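Faveo Wax and Sap Tips

A small collection of household advice on getting candle wax, tree sap and pine pitch off the things they land on, gathered from the Likik message board and tidied up so that other people can search it, sort it, argue with it and (I hope!) add to it.

What you'll find in this folder

tips.csv – the tips themselves, one to a row
replies.csv – what people wrote back after trying a tip
surfaces.txt – the list of surface names we settled on
CHANGES.txt – what moved between versions
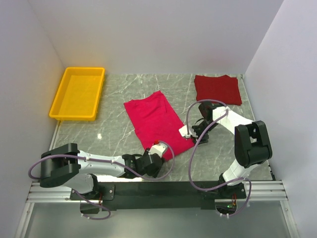
Verena Kaufmann

I started saving these the winter a pillar candle went over on my grandmother's tablecloth and I went looking for help. Likik had plenty of it, scattered over years of threads with titles like "HELP wax" and "wax again", and half the good advice was buried under jokes and arguments about ironing. I copied the useful bits into a text file. Then Selina Nägeli, who had been doing the same thing with tree sap after parking under the wrong pine for a whole summer, sent me hers, and between the two of us we had something that was too long to read and too messy to search. Faveo is what came of cleaning it up.

The current version has 341 tips. Of those, 202 have at least one reply from somebody who tried the thing at home and came back to tell the thread how it went, and 69 have replies that disagree with each other, which to my mind are the most interesting ones to read. Please don't skip them just because they're untidy.

Each row in tips.csv has 7 columns:

tip_id – a plain number, never reused, even when a tip is withdrawn
problem – wax, sap or pitch
surface – one of the names in surfaces.txt
method – the tip, in the poster's own words with the spelling left alone
supplies – what you need to have in the house
caution – anything the poster or a reply warned about
month – the month of posting, without the year
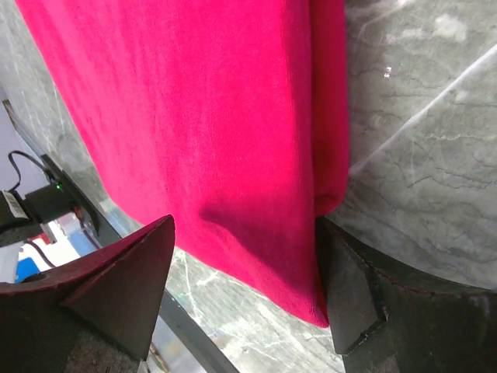 The method column is the one we fussed over longest. Our first thought was to rewrite everything in the same crisp style, and I did a good stack of them that way before Selina read them back to me and pointed out that all the hesitation had gone. When somebody writes "I'd go easy with the iron, I scorched the first one", that first part matters every bit as much as the second, and my nice clean version just said "use low heat". So we put the original wording back. It makes for bumpier reading, and a few tips ramble on terribly (I'm one to talk), but you can tell how sure the person was.

Surfaces were a headache of a different kind. People say "the couch" or "my good coat" and leave it there. Where the thread made it clear what the thing was made of, we filled in the material. Where it didn't, the surface is marked "unknown fabric" or "unknown hard surface", and we've tried hard not to guess. Wool, silk, suede and anything with a pile have their own entries, as people reported quite different results on them, and lumping them in with cotton would have made the whole table less useful.

How to open it

Any spreadsheet program will do. The files are comma-separated, with quotation marks around the long text, and saved as UTF-8. If you use Prantl, the little sorting script Kilian Imhof wrote for us, put it in the same folder and type:

prantl tips.csv --surface wool

and it will print the matching tips with their replies tucked underneath, newest first. Leave off the surface and you'll get everything, so maybe get yourself a coffee. Kilian asks me to mention that Prantl only reads the files and never writes to them, so there's no way to break anything by trying it. 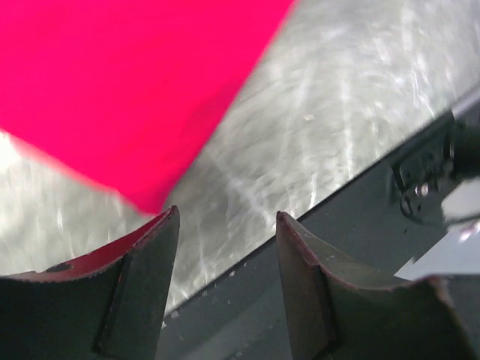
Can I use these tips as instructions for cleaning something valuable?
Please treat them as stories from other people's kitchens and try anything you like the sound of on a hidden seam or corner first. For an heirloom, or anything with a dry-clean-only label, take it to a professional cleaner before you put heat or a solvent anywhere near it.

What isn't in here

We left out anything involving gasoline, and anything that mixed bleach with another cleaner, no matter how many people swore by it. We also left out tips for skin and hair. Sap in a child's hair is a real and miserable problem, but I'm not comfortable handing out advice on it from a spreadsheet, and the pharmacist will do a better job. Tips that were plainly advertisements went too. A few brand names remain in the method column where taking them out would have made nonsense of the sentence.

There are gaps, and you should know about them before you draw any conclusions. Most of the people on that board live in places with cold winters, so "leave it outside overnight" comes up far more than it would elsewhere. Wax has much better coverage than sap, and pitch is thin. People are also a good deal more likely to come back and post when a thing went wonderfully or horribly than when it sort of helped, so the middling results are missing, and I can't see a way to fix that from here.
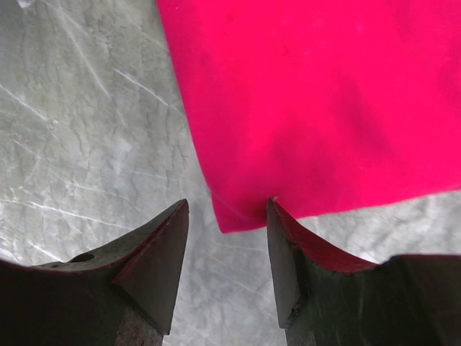
The other thing to watch for is the borrowed tip. The brown paper and warm iron method shows up again and again in nearly the same words, and we suspect a lot of posters were repeating it from memory without having tried it. Veronika Pfister went through those one by one and merged the ones that were word-for-word copies, keeping the earliest. Near copies stayed in, with a note in the caution column that says "see also" and the number of the older tip. If you're planning to tally up how popular a method is, please read those notes first.

Permissions and names

Every poster we could reach was asked, and the ones who said no, or didn't answer, aren't in the files. Usernames have been removed throughout. If you recognize your own tip and would like it taken out, write to us through the Fetside page and it'll be gone in the next version, no explanation needed.

You're welcome to copy, print and share the collection for anything that isn't for sale. A mention of Faveo is appreciated.

Sending us more

Yes please! Tell us what got spilled, what it landed on, what you did, and how it looked the next day. Failures are every bit as welcome as successes. Add a line to the template in the Fetside folder, or just write it out as a message and Waltraud Stöckli will put it into columns for you. New tips go in each May, and anything that arrives afterward waits for the following round. We're especially short on sap on canvas (tents, awnings, that sort of thing) and on wax in wicker, where all we have at the moment is one long, sad post about a toothpick.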